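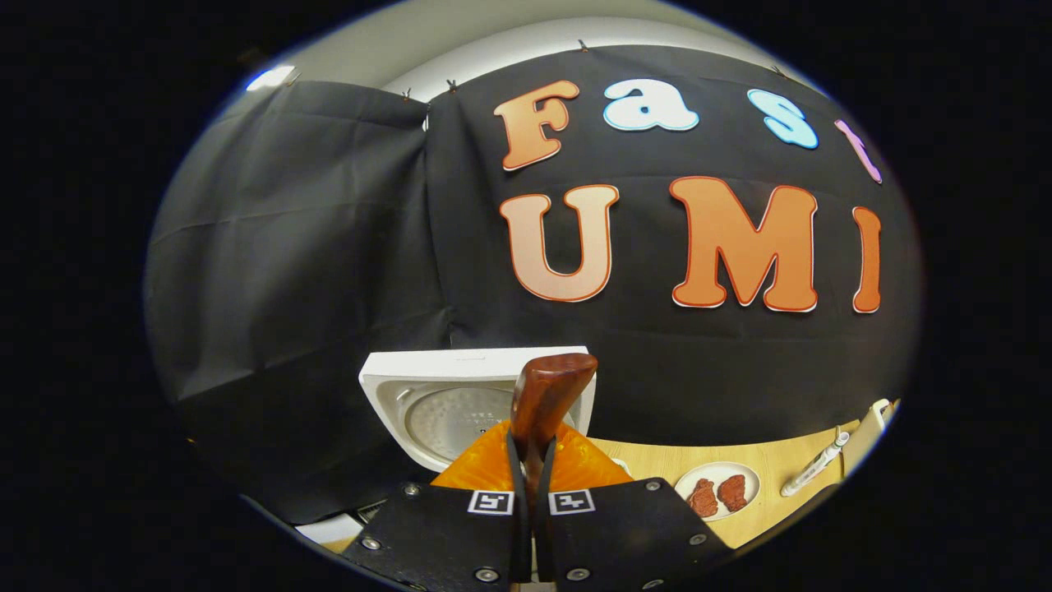 Figure 9. Backdrop clipped along the top edge, lettered panel on the right, rice cooker in front with the inner pot showing.

9. Hanging the Trisar backdrop

The backdrop comes as two pieces: a plain drape and a panel for letters. Hang both before you bring any appliances to the work area.

1. Unfold the panel and lay it face up. Press the cut-out letters on in two rows, with the larger ones on the bottom row.

2. Hold the panel up and clip its top edge. Put one clip above the middle of the top row, then one toward each end.

3. Hang the drape to the left of the panel. Place two clips close together over the seam so the pieces don't pull apart.

4. Clip the far end of the drape. Folds in the drape are fine. The panel should hang flat, or the letters will start to lift.

NOTE: Replacement clips are sold in bags of 16 (part no. 3261).

5. Set the rice cooker in front of the panel, below the bottom row of letters. Check that the inner pot sits level.

CAUTION: Do not cook under the backdrop. Steam loosens the letters and the fabric can scorch. Unplug the cooker and let it cool before placing it.

6. Step back and check the lettering from the front. Press down any corners that have come up.

To take the backdrop down, remove the drape first. See Section 10 for folding and storage.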